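Kirkinstead Laundry Room: Folding Table Inspection, With Comments

Print this page | E-mail this page
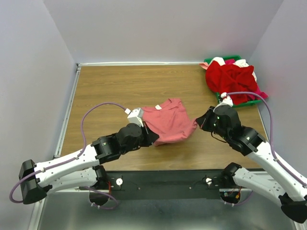
Posted 2022-07-05
By the Laundry and Linen Inspector, Kirkinstead

Same form as last time, same pen, new grievances. Items are marked OK, FIX or SIGH. A SIGH is something I have marked FIX before.

1. Folding surface clear of anything that isn't clothing. OK.
Comment: One pink T-shirt, in a heap in the middle of the wood. A heap counts as clothing. I checked the rules and they are generous on this point.

2. Surface free of splinters and raised edges. OK.
Comment: Tested by dragging an old pair of tights across it, as the form requires. The tights survived. They have now passed more inspections than the dryer.

3. Garments folded, or in the process of being folded. FIX.
Comment: The pink shirt has one corner up and the rest of it bunched in soft folds. I am prepared to call this "in process." Collar at the top, tag showing at the neckline, so at least whoever takes it on next knows which end to start from.

4. Tags readable before anything goes in the dryer. SIGH.
Comment: There is a small white tag in the neck of the shirt, and I would like people to read theirs. Last November a wool sweater went in at size large and came out fitting a teapot. The claim form is number 2034 and it is still open.

5. Cords and cables kept off the folding area. FIX.
Comment: Purple ones, looping over the wood. Keep them up and to the sides. A sleeve will find a loop every time.

6. Walls clean and free of scuffs. OK.
Comment: The pale lavender-white was voted in over my objections. It has grown on me. Please don't lean wet baskets against it.

7. Lint screens emptied after each load. SIGH.
Comment: Removed enough from dryer 8 to knit back the sweater in item 4.

8. Detergent stored below shoulder height with lid on. FIX.
Comment: The big tub of Fultent was on top of the water heater with no lid and a spoon in it. I have washed the spoon. I don't want to know about the spoon.

9. Floor dry, mat flat. OK.
Comment: The Picard mat still curls at one corner, but I stood on it for the length of the inspection and it behaved.

10. Extinguisher in place and in date. OK.
Comment: Tag number 869, needle in the green. Someone has hung a sock on the handle. Sock removed.

Parts on order from Grarnitix: one dryer door latch, $270 with fitting. Until it arrives, the door closes if you lift and push. Do not kick it. The dent at knee height has been noted under Previous Kicks.

Items 3, 5 and 8 to be looked at again next visit.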